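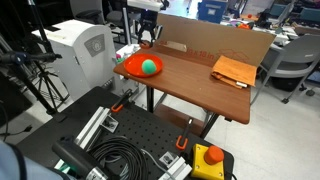

We rented a house in Hadum for nine nights in May, and I want to write down how it went, because when I was searching I found very little from people who stayed there in normal months.

First, the search. On the booking site there were 22 houses inside the village and many more "near Hadum", but near can mean the other side of the lake, and the road goes all the way around it. I lost two evenings looking at houses which were in truth in Nullerach. Nullerach is a nice place too, with a bakery and a train station, but if you want to walk to the water in the morning you must look at the map and not at the name of the listing.

The prices were strange for me. The same house was 900 for our dates on the large site and 700 on the page of the small local agency, Dilleo. I wrote to them to ask if the cleaning was included. They answered the next morning that yes, it was, and also the bed sheets, but not the towels. So we took Dilleo. The deposit came back on the Wednesday after we left.

The house itself is called Casa Yáñez, I don't know why, nothing in it is Spanish. It has two bedrooms upstairs and a small one behind the kitchen which I would not give to a tall person. The kitchen has good knives, and this I did not expect from a holiday house. The hot water is enough for three showers, then you wait. The internet was fine in the living room and weak everywhere else.

The listing said "lake view". From the upstairs bathroom this is correct.

Parking was my biggest worry and it was easy. There is one place in front of the door, and if you have a second car you can leave it by the church without paying until six in the evening. In July I think it is different, the woman in the shop told us the whole street is full then.

About the shop: it closes from noon to three and it has no fresh fish. For fish you go to Nullerach before ten.

If I book again I will ask three things before I pay: if the heating can be turned on in May (ours could, but only after a phone call), how many keys there are (we had one, for five people), and where the garbage goes. We carried two bags through the village before we found the containers behind the old school.

We are thinking of the same house for next year, maybe one week only. My husband wants the side with the train.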